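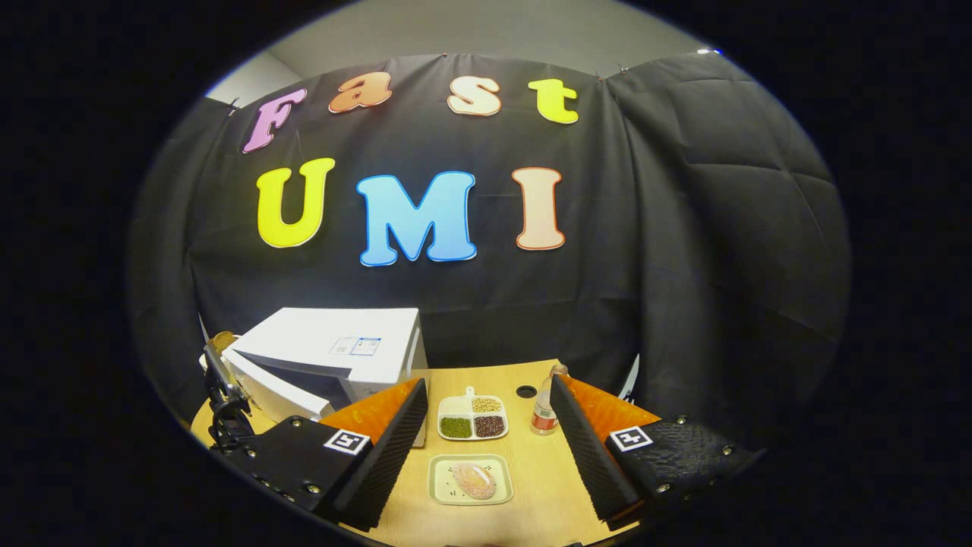 Stosora Neighbors Board > Home & Projects > Blackout curtains: what am I doing wrong

grout_expectations
Rented a place in Pirkivport on the side that faces the ferry lot, where they leave the floodlights on all night in case a ship gets lonely. My bedroom is as bright as a dentist's. I bought the "total blackout" panels from Skatlow, hung them on the rod that was already there, and the room went from dentist to slightly cheaper dentist. Light pours over the top and down both sides. Fabric itself seems fine, I held it up to a lamp and got nothing through it. Is it the curtains or is it me?

halfwaytoheron
It's you, but gently. The rod that was already there is always wrong. It was put up by a landlord with one drill bit and a lunch appointment. Get a wraparound rod, the kind that bends back to the wall at each end, and mount it higher than feels reasonable. Mine is 5 inches over the window trim and I sleep like a parsnip.

grout_expectations
Can't drill. Lease says no new holes. It has a whole paragraph on holes.

pelmetpolitics
Then skip the rod and stick hook-and-loop tape straight on the wall, all the way across the top and down both sides. Ugly as sin, works perfectly. I've had mine up since last May.

mrs_dunlin_3
Please don't do that. The tape comes off the wall and brings the paint with it, and sometimes the paper off the drywall too. I lost 70 dollars of my deposit to a strip of that stuff no longer than my arm. Tension rod inside the window recess, then a second layer on the existing rod. No holes and no tape.

pelmetpolitics
It comes off clean if you warm it with a hair dryer first and pull slowly. People yank it and then blame the tape.

mrs_dunlin_3
I used a hair dryer. I used it until the hair dryer cut out.

pelmetpolitics
Then you had flat paint over unprimed drywall and anything would have taken it off. A strong opinion would have taken it off.

sixpennynails
Tension rods in a recess are fine up to a point, and the point is weight. Real blackout cloth is heavy. I had one let go at 2 a.m. and come down on the radiator, and the cat now sleeps at my sister's. If the window is wider than four feet I wouldn't trust it.

grout_expectations
Window is just over five feet. I don't have a cat but I'd like to keep the option.

halfwaytoheron
OK so no drilling in the wall. Does the paragraph on holes say anything about the window trim? Asking for a reason. My last lease said "walls and ceilings" and I put four screws into the trim with a clear conscience. Filled them with wood putty when I left and the inspection took less time than parking.

mrs_dunlin_3
That is the kind of reading that ends up in small claims.

halfwaytoheron
It ended up with my whole deposit back, is where it ended up.

ong_again
Former theater carpenter here, mostly tiny houses with no budget. A few things.

Measure the light, don't guess. Stand in the room at night with the curtains shut and give your eyes a few minutes. Mark every leak with a bit of painter's tape. You will find that most of it is the top. It bounces off the ceiling and lights the whole room, so the sides look worse than they are.

For the top, lay a rolled towel along the rod, behind the curtain. Costs nothing. If that fixes most of it, you know where to spend money.

For the sides, small magnets sewn into the hem, if there's a metal corner bead under the plaster. Try a fridge magnet on the corner first. Some places have it, plenty don't.

Also buy wider than you think. Cloth pulled flat leaks at every edge. You want it to have some slack and folds.

sixpennynails
Rolled towel is good. I'm annoyed I never thought of the towel.

pelmetpolitics
A towel on a rod is a pelmet. I have been saying pelmet on this board for years and everyone thought it was a bird.

tidewrack
Or wear a sleep mask? They're 12 dollars.

halfwaytoheron
Every thread.

tidewrack
I'm just saying he's priced out a second rod, magnets and legal advice on trim.

grout_expectations
I've tried masks. They end up around my neck by midnight like I'm a very tired bandit.

Update, March 25, 2022: did the towel. Ong was right, the top was nearly all of it. Fridge magnet fell off the corner and rolled under the bed, so no metal there. I've pushed a bookcase up against the left side and that's dark now. The right side still glows. Lease does in fact say "walls, ceilings, doors and trim," so thank you halfwaytoheron but no.

halfwaytoheron
They've met me, clearly.

mrs_dunlin_3
Is the right side next to a corner, or is there room for a second bookcase?

grout_expectations
Closet door. It opens that way.

pelmetpolitics
Tape.

mrs_dunlin_3
No.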